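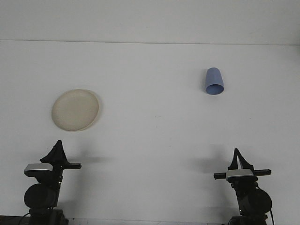

Home | Knowledge base | My tickets | Community | Log out

Ticket: PDF export splits dialogue across pages without (MORE) and (CONT'D)

Product: Altton Desktop, screenplay module
Opened by: Yolandi Venter
Assigned to: Palesa Kekana
Priority: Normal
Status: Resolved, workaround supplied, fix scheduled

Problem as reported

Feature script, 11 scenes revised in January, exported to PDF for submission to Nilton. On screen the page breaks are correct. In the PDF, any speech that runs over a page break is cut mid-sentence, and the character cue is not repeated at the top of the next page. (MORE) is missing as well. The exported file is also longer than the page count shown in the status bar. Nilton's reader returned the script and asked for standard formatting.

Already tried by the customer: restarting, exporting under a new file name, switching the paper size from A4 to US Letter and back. No change.

First response — P. Kekana

Please send the project file, the exported PDF and the contents of the export log folder. Please also confirm whether the script was started in Altton or imported.

Customer reply — Y. Venter

Files attached. The first draft was written in a word processor by my co-writer and imported. I have worked in Altton since then. The title page is from the Moodley template.

Findings

1. Element types. Dialogue in the imported scenes is tagged as General, with manual indents that imitate the dialogue margins. The cues above it are also General, in capitals. The automatic (MORE)/(CONT'D) rule only applies where a Character element is followed by Dialogue, so it never runs on these passages. Speeches typed directly into Altton export correctly.

2. Font. The project calls for Illell Mono, which is present on the customer's machine but not embedded in the PDF. The exporter substitutes another face with a slightly greater line height. This accounts for the difference in page count and moves the breaks to places they do not occupy on screen.

3. Paper size. Ruled out. Both sizes give the same fault.

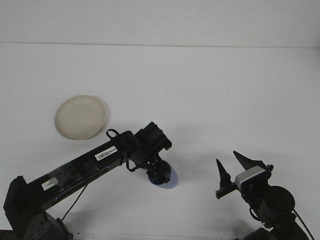
Bowl and robot arm on the white tabletop.

Steps to resolve

1. Save a copy of the project and work on the copy.
2. Open Tools > Reformat > Detect elements. Set the scope to Whole script and leave "Keep manual indents" unticked.
3. Check the flagged list. Detection will mistake some short lines in capitals for cues — sound effects and on-screen titles mostly. Change these back to Action by hand.
4. In Document > Pagination, tick "Break dialogue at sentence end" and set the minimum lines before a break to 2.
5. In Export > Fonts, choose "Embed all". If the font refuses to embed, change the script font to the built-in Courier before exporting.
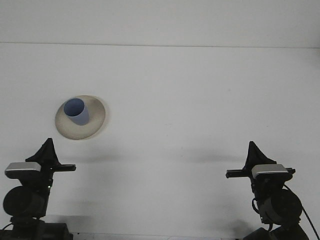
6. Export, then compare the PDF page count with the status bar. The title page is not counted in the status bar, so the PDF should be one page longer.

Customer reply — Y. Venter

Done on the copy. Detection flagged about 20 lines, most of them phone rings and captions, now back to Action. Cues repeat correctly. Embedding failed for Illell Mono with "font licence does not permit embedding", so I have changed to Courier. Page count matches, allowing for the title page. One parenthetical is still stranded at the foot of a page.

Reply — P. Kekana

The stranded parenthetical is a separate known fault. Until it is fixed, place the cursor before the cue and insert a forced page break. Remove it if you revise that scene, or it will leave a gap.

The silent font substitution has been passed to development. The next release will show a warning before export. Closing this ticket; reply here to reopen it.

Related items

Import: scene headings read as action
Dual dialogue overlaps in the right-hand column
Revision colours missing from printed pages
Slow scrolling in scripts over 200 pages
Title page contact details pushed off the bottom margin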